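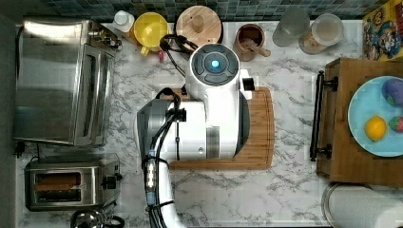
The brakes went soft halfway down the hill, Yogesh Saxena said, and by the time he reached the bottom there was nothing under the pedal at all.

Saxena was driving a delivery van for Harries in October when it crossed two lanes and went through the front window of the Roro furniture store. He broke his wrist. The store was closed and no one inside was hurt.

"I leaned on the horn the whole way down," he said. "I saw the light was red and I aimed for the building, so I wouldn't hit the cars that were stopped."

The van had 311 miles on it since its last service. Saxena said he had told the dispatch desk twice that the pedal felt wrong. Harries did not answer questions about the vans but said it is cooperating with police. No charges have been filed.

Tùng Nghiêm, who owns the store, was at home when the alarm company called. He spent the night sweeping glass and putting up plywood.

"I thought it was a break-in," Nghiêm said. "Then I saw the back doors of a van sticking out of my window."

He is still waiting on the insurance. The new glass is in, but the floor near the entrance is roped off and he has lost most of his holiday sales. He wants the city to put a barrier at the foot of the hill.

Saxena has not gone back to driving. His cast comes off next week.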